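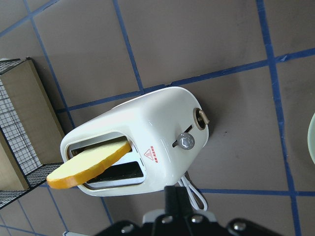

Intro to Robot Learning
Unit 4: Collecting Demonstrations by Teleoperation
Instructor: Bhavana Pisharody
Handout revised 23 Jun 2018

Read this before your first lab session. The quiz on Unit 3 still stands, and the reading on behavior cloning is due the same day.

1. Two ways to demonstrate

In kinesthetic teaching you hold the arm and push it through the motion while it records its own joint angles. It needs no extra hardware, and beginners pick it up fast. The drawbacks are that your hands and body end up in the camera views, and that one person can't easily guide two arms at once.

In teleoperation you stand back and drive the arms from a second device. We use the Doto leader arms, which are moved by hand while the robot's arms copy them. You lose most of the sense of touch. A grip that feels fine on the leader side may be crushing the object on the other side, so watch the fingers.

All graded work in this unit is teleoperated.

2. The toaster task

The objects are a toaster, a slice of bread, a green bowl and a wire-mesh container. Your job is to record the slice going into a slot. Push it in until it stands by itself, then open the gripper and back away before you stop recording.
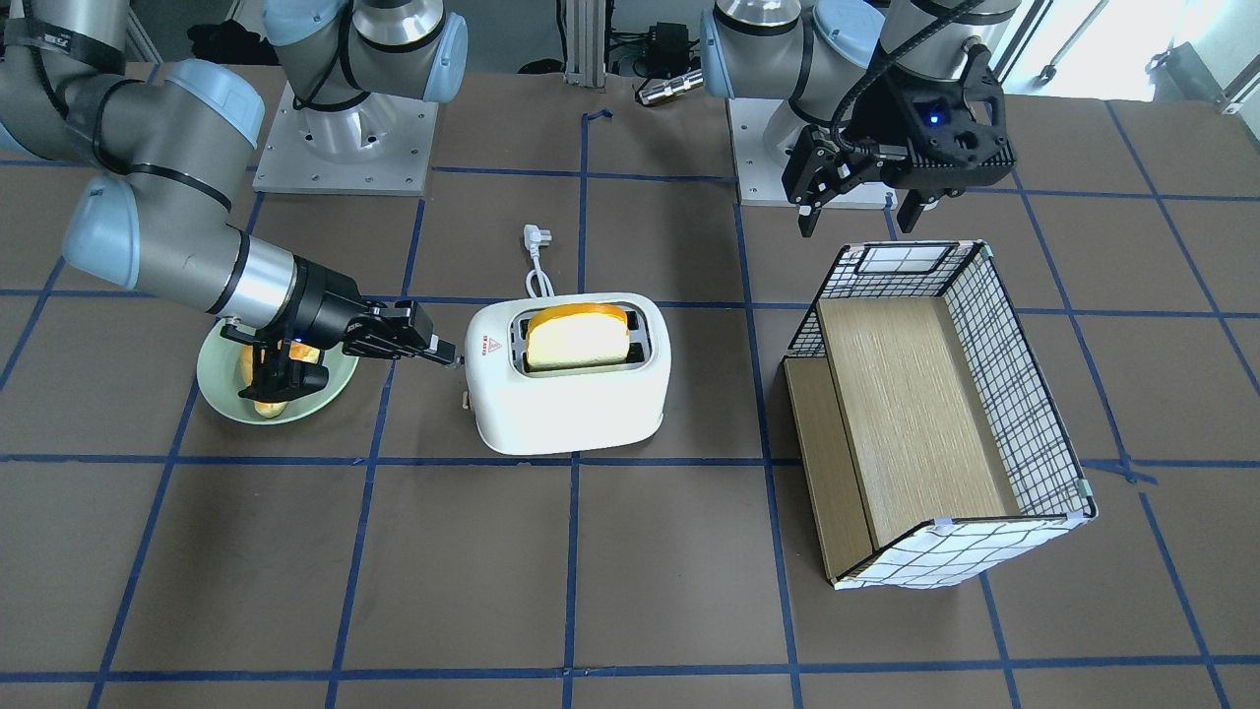
Figure 4.1. Two-arm workspace, with the right arm's gripper over the bowl and a slice in the toaster.

The slot is narrow compared with the error you will make at first. Most failed attempts come from tilt: the slice meets the opening at a shallow angle, one corner goes in and the rest stays outside. If this happens, lift the slice clear, turn the wrist and try again. Keep recording while you do it. A policy trained only on clean insertions has never seen a bad one and doesn't know how to get out of it.

Use the tape grid to vary the start. Shift or turn the toaster between episodes, and write down the square in your log. Check that the cord isn't lying where an arm will pass.

3. What gets recorded

Each episode holds the joint positions of both arms, the gripper openings, the leader commands and the camera streams. The wrist view shows the slot well when the gripper is close. The fixed view shows where everything is but can be blocked by an arm. Look at both in the Skallorano viewer before you save.

Episodes longer than 2,000 steps are dropped by the loader. A steady operator finishes in 700. Long pauses do more harm than slow motion – the model learns to pause too, and may never start moving again.

4. Labels

Mark every episode as one of these:
success
success with recovery
failure
discard (dropped frames, wrong setup, operator stopped early)

Do not delete failures. We use them in Unit 5.

5. To hand in

Each pair submits 200 episodes, split evenly between partners, plus the log and one page of notes. In the notes, compare your early episodes with your late ones and say what changed in how you approach the slot. Plots are welcome but not required.

Upload to the Boserico folder under your pair number. Leave both arms in the rest pose when you finish – the next pair starts from there.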